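Bellamy Institute of Household Studies
HSK 162: Care of the Furnished Room
Handout 13: Sheer Curtains and Light Window Fabrics
Instructor: Kidus Gudeta

Reading: Bellamy Household Manual, chapter 2, through page 43. Students should complete the reading before the practical session.

1. Terms

A sheer is a curtain light enough to admit daylight when closed. The word refers to the effect and does not name a fiber. Sheers may be made of polyester, cotton, linen or a blend, and the care label must be read before any treatment is chosen. Where the label is missing, the curtain is handled as a delicate item.

Weave is recorded separately from fiber. An open weave lets more light through and drapes softly, but its threads shift easily under tension. A closer weave holds its shape better and shows creases more plainly.

2. Handling

Rings, watches and bracelets are removed before work begins. The fabric is gathered in loose folds and supported from underneath during removal. Pulling on the lower edge places strain on the heading and may distort the hem.

When a closed curtain must be moved aside, take a small amount of fabric near the edge and guide it along the rod. Do not twist it. If the fabric resists, stop and check the rod and hooks before continuing.

3. Cleaning

Loose dust is removed first, using a soft brush attachment on low suction. Washable sheers are placed in a mesh bag and washed on a gentle cycle in cool water. They should not share a load with towels or garments that have zippers. Many sheers may be rehung while slightly damp, provided that the rod is clean and the floor is protected.

4. Dressing the curtain

Once the curtain is hung, the folds are arranged from the heading downward. Small bunches at the bottom edge are released by hand and the fabric is allowed to fall on its own. 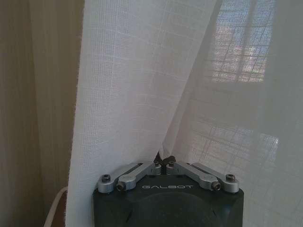 The hem is checked last, with the curtain fully closed. An uneven hem usually indicates a missed hook or a heading that has slipped. Correct the fault at the top before considering any alteration to the hem.

5. Written work

Submit a one-page care plan for a sheer curtain in your own residence. State the fiber if known, the weave, the method of cleaning and the method of rehanging. Plans are due at the start of the next practical session.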